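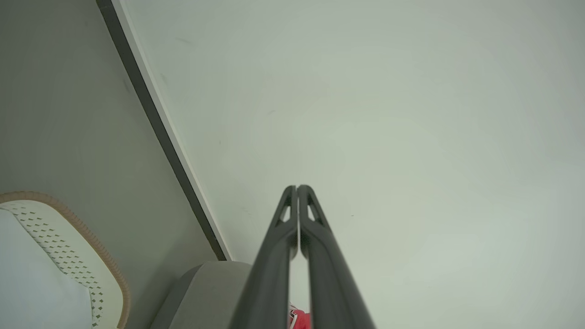
About Katsaros

Katsaros is a bookbinding and print finishing shop. Eliseo Tovar opened it in a rented garage with one guillotine and a secondhand sewing frame. Jarlath Quinlan joined as a partner 17 years ago and still runs the bindery floor.

Most of our work is short runs for small publishers, colleges and family historians. The usual order is between 50 and 200 copies. We also take single books, mostly theses and cookbooks that have come apart at the spine.

What we do

Case binding, sewn or glued
Saddle stitching
Slipcases and boxes
Foil stamping on cloth covers
Repairs to bound books

We do not print. If you need printing, we can send your files to Celtik, two doors down, and collect the sheets when they are done. You will get one invoice from them and one from us.

The building

In September we moved into the old Nonine shoe warehouse. It has 2,624 square feet on one level, with a loading door at the back. The office is to the left of the main entrance. Parking is on the side street.

Ordering

Send us the page size, page count and number of copies, and we will reply with a written quote. Standard cloth colors are kept in stock. Special cloth adds almost two weeks. A deposit of half the total is due before we cut any material.

Samples of each binding style are kept in the office and may be handled.

Prices on this site were last updated 2024-06-30.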